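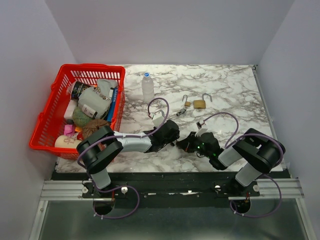
Ifigeneia Tzavaras taught fourth grade for eight years before she went to work on school software. She now heads product at Wustila, a small company whose reading program, Betis, is used in 60 elementary schools. We spoke by phone on December 12, 2022, a few weeks before the company was due to release a version of Betis that works without an internet connection.

The offline version was her first big project, and she said it took longer than anything else the company has built.

"We had a product that assumed you were connected all day," she said. "I had taught in a building where the network went down every time it rained. I knew what teachers do when that happens. They close the laptops and get the paper books out, and they don't open the laptops again that week."

Betis gives students short passages at their reading level and asks them to answer a few questions in writing. Teachers see the answers the same day. In the new version, a student can download two weeks of passages at school and work on them at home. The answers are sent when the laptop or tablet is next connected.

Tzavaras said the writing part caused the most trouble. If a child starts an answer on a school tablet and finishes it on a laptop at home, the program has to decide which copy to keep. The first test version kept the newer one and deleted the other.

"A girl lost a whole page about otters," she said. "Her teacher wrote to me that night. We changed it so both copies are saved and the teacher picks."

The passages come from Sitompul, a publisher of children's nonfiction. There are 634 of them in the library now. I asked whether that was enough.

"For grades two and three, yes. For fifth grade, no. The strong readers go through the science ones by January and then they're reading about bridges whether they like bridges or not." More fifth grade passages are being edited, she said, but she would not give a date for them.

Wustila does not sell to individual parents, and Tzavaras said it has no plans to. Parents write in and ask. She tells them to talk to their school.

"A parent account sounds simple. Then you need billing, you need a help line in the evening, you need a separate privacy review. We're a small staff. I would sooner fix the teacher reports."

The reports are the part of Betis that teachers complain about most. They open on a screen of charts, and the students' written answers are two clicks further in. Tzavaras agrees with the complaint. A redesign is being tested in two schools, with the writing on the first screen and the charts moved to a separate page.

"One principal wanted the charts back," she said. "The teachers in that same building didn't. So we have some talking to do."

She is also working with Prolberg, which makes classroom scheduling software, so that class lists can be shared between the two programs. At present teachers type in their students' names by hand each fall – a job she remembers doing herself, with other programs, on her own time in August.

I asked what she misses about teaching. She took a while to answer.

"Reading aloud after lunch," she said. "We don't have anything like that in the program, and I haven't asked for it. The teacher should do that part."

The offline version of Betis will go first to schools that already use the program, at no added cost. New schools can sign up in the spring.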